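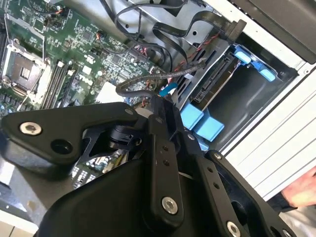
Re: Old desktop slow and noisy, worth keeping?
List: Arnlow Home Computing
Sent: 19:43

Hello all,

Somebody new to the list wrote this last night, and as it has had no answer yet I thought I would have a go over my cup of tea.

> I have inherited a big desktop computer from my late uncle's study.
> It starts up well enough but it roars like a hairdryer and takes an
> age to open anything. The shop in Mersha wanted 443 pounds to
> "bring it up to date", and I nearly fell over. Is there anything a
> careful beginner can do first? I am happy with a screwdriver but
> have never had the side off a computer in my life.

First of all, welcome, and I am sorry to hear about your uncle. Please don't pay the 443 pounds just yet! A good solid desktop can have years left in it, and most of what I would try costs next to nothing. I brought two very tired ones back to life last winter, one of them for my sister-in-law, who had already picked out its replacement – she still has it and still grumbles about it, but she grumbled about the one before as well.

I'd go about it in this order:

1. Copy off anything you want to keep. Family photographs, letters, your uncle's accounts, the lot. Use an outside drive and then open a few of the files from it on another machine, to be sure they really went across. I skipped that part once and have never quite forgiven myself.

2. Shut it down properly, switch off at the wall and pull out the mains lead. Then lay it on its side on a table in good light and take the panel off. Touch bare metal on the case before you put your fingers near anything else. Please don't open the power supply itself, however dusty it looks through the vents. That is one part I leave well alone.

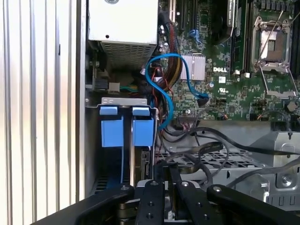 3. Clean it gently. A soft paintbrush and a can of air will do nicely. Hold each fan still with a finger while you blow at it, and take your time over the vents at the back. I would do this by an open window, or outdoors on a dry day, and in an old jumper.

4. Start it up again and listen. If the roar has gone, splendid. If one fan still rattles, it may simply be worn out, and a new one is cheap. Take the old one along with you so you get the right size (I bought mine from Kustico for 19 pounds, postage included, and it came well wrapped).

5. Think about a solid state drive. If there is an old spinning disk in there, this is the change you will notice most. Do look at what fittings and spare leads you have before you order, as I ended up with a drive and nothing to plug it into, and had to wait out a long wet weekend for a cable. 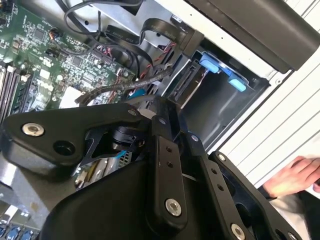 More memory is worth a look too, though I would leave it until last. Plenty of people buy it first and then wonder why the thing still takes so long to wake up. Make a note of what is fitted now, and send it to the list before spending anything. Somebody here may well have the right sticks in a drawer, and we have always been good at passing things on.

As for software, have a look through the programs that open by themselves when you log in. My sister-in-law's had 2 virus checkers running at once, squabbling over every file. Taking one of them off did more good than I like to admit after an afternoon with a paintbrush.

If you would rather not do it alone, bring it along to the September get-together at Flirnari. There is a big table by the window and usually a spare set of screwdrivers, and the cake is very decent. I shall be there from half past two, fussing over a printer.

Do write back and tell us the make and model, and whether the noise is a steady roar or more of a rattle.

Warm wishes to everyone,
Your long-winded friend at the Mersha end of the list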